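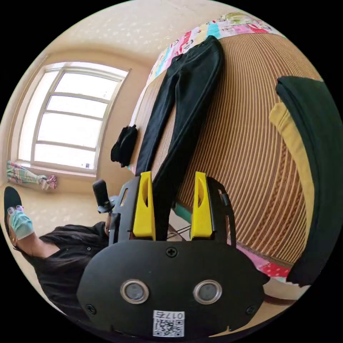

Section 8. Working Rules for Hand-Held Recording

Read this section before you squeeze anything. The Nemum hand-held gripper has no motor that can hurt you and no opinions of its own, so most of the trouble it gets into is supplied by the person holding it. Laundry tasks supply more than their share. A pair of black trousers stretched out along a bed, with one leg between the yellow fingers, is a fair starting position: the garment is laid lengthwise, the fingers are spread, and the other clothes are off to the sides. Aim for something like it.

8.1 Before the session

1. Check the unit number on the label against the number on your session sheet. The label may be upside down from where you sit. Turn your head, or turn the gripper, but read all the digits.

2. Wipe both round openings on the face of the gripper with the dry cloth. Your sleeve is not the dry cloth.

3. Check that the screws on the body are snug. Use the supplied driver and stop when they stop. Overtightened screws come back to the Penel service desk as stripped screws, usually with a note saying they arrived that way.

4. Open and close the fingers fully, three times. If they stick, see 8.4.

5. Lay out the garments for the task. Leave the rest of the room as people live in it. Quilts, mats and window sills with things on them are all allowed, and tidying them up makes the recording worse.

NOTE: Daylight from a window is fine. Keep the gripper from pointing straight into it for longer than the task needs.

6. Ask everyone in the room whether they agree to be recorded, including yourself. Put the answers on the sheet. A face mask and a cap do not count as a consent form.

7. Put away mail, medicine boxes and family photos.

8.2 During the session

1. Hold the gripper by its handle. Do not hold it by the fingers or the side rails.

2. Start with the fingers open and clear of the cloth. Wait for the tone.

3. Close on a single layer, or on the whole leg or sleeve, whichever the task card says. Picking up half of the mat along with the trousers is a separate task, and we have plenty of those already.

4. Move at the speed you would fold at if no one were paying you. Fast folding looks impressive and is rejected by the Fukuda checker.

5. If you drop the garment, pick it up with the gripper and carry on. Do not help with your free hand unless the card allows two hands.

CAUTION: Keep drawstrings, lanyards and long hair away from the finger slots. Release the handle before you free anything that is caught.

CAUTION: Do not kneel on a bed while holding the gripper. Reach from the side or walk around.

8.3 After the session

1. Wait for the second tone before you set the gripper down – it writes the last part of the file after you think you have finished.

2. Mark failed attempts as failed. They are useful to us. Failed attempts marked as good ones are what error code 1181 was made for.

3. Return the garments to the state you found them in. Folded is also accepted.

8.4 Sticking fingers

Look for lint in the slots and remove it with the Nitero brush. Do not use oil. If the fingers still stick, tag the unit, write code 1018 on the sheet and use another one.

Section text revised 13 May 2026.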